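Moving my mother's recipe box onto my laptop

2022-07-27

So I finally started on the recipe box. It has been sitting on top of my fridge since we moved to Droltley, and every time I wanted the plum cake I had to get the step stool out, tip the lid back and go through the cards one by one (they were never in any order, don't ask me why the pickles are next to the pancakes).

My plan was to type up two cards an evening. I lasted four evenings! Typing is slow, and my mother's sevens look like ones, which matters a lot when you are measuring flour. The first batch of rye rolls I made from my own typed copy came out like gravel, and I went back to the card and sure enough, I had it wrong.

What I do now is read each card out loud first, the whole way through, as if I were telling someone how to cook it. If a step sounds silly I stop and look again. It takes longer but I've caught all sorts of things, like an oven set to 400 for a custard, which was really for the crust and then you turn it down.
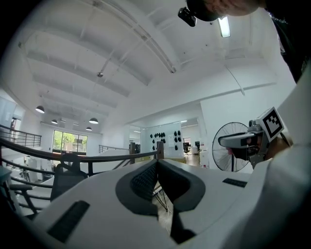
What to do with the cards that make no sense

Some of them are only a list. Butter, sugar, eggs, "the good tin," and that's it – no oven, no time. I've been putting those in a folder called Hedlund, after the bakery on the corner where we used to live, because half of them seem to be her guesses at what they sold there. The almond slices are very close. The cinnamon knots are not close at all, but I ate them anyway.

Then there are the ones clipped from newspapers, with the other side of the page showing through. I kept a furniture ad from Zarnwood because I love the lamp in it. The soup on the back I will never make, it has prunes in it.

I still haven't settled where to keep the finished file. I have it on the laptop and I print each recipe when it's done and slide it into a binder, three-hole, nothing fancy. My sister wants a copy by October so she can do the dumplings for her in-laws, so I had better get through the D's. There's a whole stack of dumplings and they all say "as usual" where the water should be.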